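Clutstead Community College Robotics Club
Second progress report to the Talard Education Fund
Friday, June 7, 2024
Prepared by Sandra Ellwood, club advisor

1. Where we stand

The fund asked for a plain account of whether the simulation project is worth a second year. My answer is maybe, and I would like the fund to read the rest before deciding what that means.

The grant was $3,000. We have spent $815 of it, nearly all on one graphics card for the lab computer. A further $600 is set aside for the team's trip to the Punidthorpe student meet, if we go. The remainder is untouched. I held it back on purpose, as I did not want to buy parts for a real arm until the students could show me something in software that I believed.

2. What the students are building

The project is a simulated tabletop where a robot arm has to pick up small objects and put them where it is told. Alby Prendergast, who leads the student team, chose dice as the main test object. I argued for something bigger. He said small cubes would show up sloppy control sooner, and on that point he has been right.

The table also carries a green can and a little dark bottle-shaped item. Neither is a target in the current task. They are clutter, and the arm is supposed to leave them alone. The target area is the tan square. 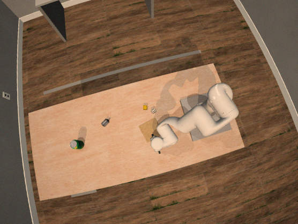

3. Work since the last report

The first report promised three items: a stable scene, a working grasp, and a scoring script. I will take them in that order.

The scene is stable. In the winter version dice would now and then sink into the table or shoot off sideways when the fingers closed. Alby traced this to the contact settings and to dice that had been given no sensible weight. I have not seen either fault in the last month of runs. The room around the table got more attention than I would have liked. We have floorboards with green growing in the seams and an outlet on the wall, and I am told this matters for training later on. I remain unconvinced, and I have asked the team to stop decorating.

The grasp works on a good day. The arm can come down over a die, close on it and lift. It does this far better when the die is lined up with the fingers than when it is turned at an odd angle. The students' demo runs tended to favor the easy angles until I asked for random ones, and the success rate dropped as soon as we made the change. They were disappointed. I thought it was the most useful afternoon of the term.

The scoring script is late. A version exists, but it marks a run as a success if the die ends up anywhere over the tan square, including while it is still in the gripper. A die being carried across the square has not been placed on it. Until this is fixed I am not going to quote a success rate to the fund, and I have asked the students not to put one on their poster either.
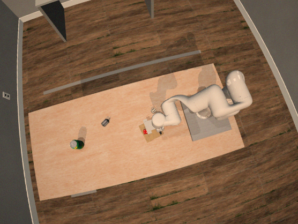 The arm over the tan board, with a red die near the board's left edge and a white one on the tabletop beyond it.

4. Camera views

The team now saves more than one view of the table. The overhead view is the one people like to look at, but the arm hides a good part of the work area, and you often cannot tell from above what the fingers are doing. The second view looks over the gripper toward the arm's mounting plate through a very wide lens. It bends everything, and the first time I saw it I assumed it was a bug. It was a deliberate choice, and for judging a grasp it is much the better of the two. I can see the fingers and the die together, and I no longer have to take anybody's word for what was picked up.
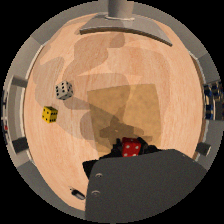
Wide-lens view: red die between the gripper fingers, white and yellow dice on the table.

The cost is disk space and time. Saving both views made our runs a good deal slower, and the lab computer is shared with the drafting class. We have agreed to save the wide view for scored runs only.

5. Problems

Too much depends on Alby. He wrote most of the control code and he graduates this month. The other students can run it, and 2 of them can change it without breaking something. He has started on a handover document. I have read it, and it is good where it covers what he enjoys and thin where it does not – the install steps are a single line.

We also have no evidence that any of this carries over to a real machine. The Inskip campus has a teaching arm that we could use over the summer, but it is a different model with a different gripper. I expect the first attempt there to go badly. I would still like it made before we spend more.

Attendance fell off after spring break and did not fully recover.

6. What we plan to do next

Fix the scoring script so that a die must be released and at rest before it counts.
Run the full set with random die positions and angles, and keep every result, good or bad.
Finish the handover document, and have a student who did not write the code install it from scratch.
Try one simple pick on the Inskip arm.

7. Request

We are not asking for new money in this report. We ask to carry the unspent balance past the end of June, and to send the fund a scored set of runs before any decision on a second year. If the numbers are poor I will send those too, along with my view on whether to stop.

Sandra Ellwood
Club advisor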